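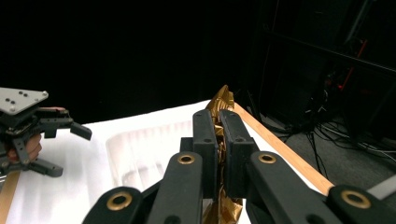 Oil the bushings and you will be stripping the whole thing down again within a month, a reader wrote to us after our January piece on plastic linkages. Leave them dry, the letter went on, and throw away any pin that has gone dull.

The technicians at Rovside have that letter pinned up by the parts drawers, with a pencilled question mark next to the bit about the pins. They agree on the oil. Their two hand-held grippers get through a lot of work, and the linkages have to move the same way in the evening as they did at nine in the morning. A person holds one in each hand and does ordinary jobs with them on a white-topped table, and the recorded movements are used later to teach a robot arm the same jobs. If a gripper is sloppy, so is everything recorded with it.

The pair came from Custamico as a kit. The arms are black plastic and the bushings in the pivots are brass. Brass on plastic was chosen for cheapness, and it has turned out to be a good choice, provided the bushings are pressed in square. The first set were not. They went in with a bench vice and a bit of scrap wood, and two of them sat at enough of an angle to make the fingers close with a twist. You could feel it in the hand before you could measure it. The technicians now use a small arbor press and a stepped drift, and check each bushing by dropping a pin through it. The pin should fall under its own weight.

The morning check takes 10 minutes. It starts with the fingers. Both are opened to the full 44 millimetres and let go, and they should come together flat along the faces. After that comes the side-to-side test, done by holding one finger still and rocking the other. There is always some play. What matters is that it is the same as yesterday, and there is a notebook for writing it down. The screws in the plate are touched with a driver but not tightened unless they move.
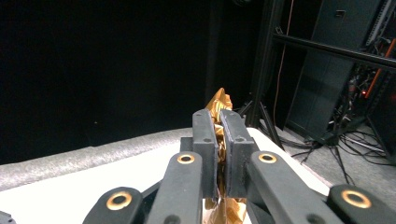
Thin, slippery things show up a bad finger faster than anything else. A wooden block will sit in a badly set gripper quite happily, but a wrapper slides out as soon as the faces stop meeting properly, and it usually slides from the bottom first. So the last part of the check is to pick up something crinkly and hold it while someone gives it a gentle pull.

When a wrapper does slip, the temptation is to squeeze harder. Rovside lost a finger that way in the autumn. It cracked through the screw hole, halfway through a session, and the spare in the drawer turned out to be from an older batch with the hole in a slightly different place. Spares are now printed in pairs and bagged in pairs, with the date on the bag, and a pair is fitted together or left in the drawer.

The bushings are replaced every 200 hours whether they look worn or not. Nobody there is quite sure this is the right figure. It came from a note in the Medrano workshop manual for a different machine, and it has been kept on the grounds that nothing has gone wrong with it. Changing the set on one gripper means taking off the 4 arms – outer pair first – and laying them out in order on a cloth. The arms look alike and will go back on the wrong way round. If they do, the fingers will still open, just not evenly, and it can take a while to see why.

Cables cause more lost time than the mechanics. Each gripper has one, and it needs enough slack to follow the arm to the far side of the table without pulling on the plug. The answer they have settled on is to let it run back along the forearm. A clip was tried for a few weeks and taken off again after it caught on a sleeve. 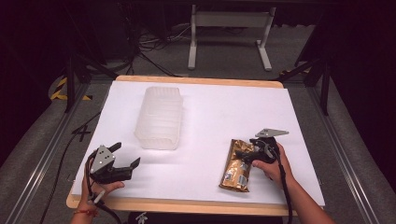
Both grippers in use at the table: the right one holds a foil snack bag, the left one is open.

The table itself gets less attention, though it has its own line in the notebook. The white board is wiped down at the end of the day and checked for movement against the wooden top underneath. Trays and packets go back in a crate.

Rovside has ordered a second pair of grippers, this time from Caltura, with metal arms. They are heavier, and the people who will have to hold them all day have already asked whether the plastic ones can stay. For now both sets will be kept going, and the drawer of spare fingers has been given a second label.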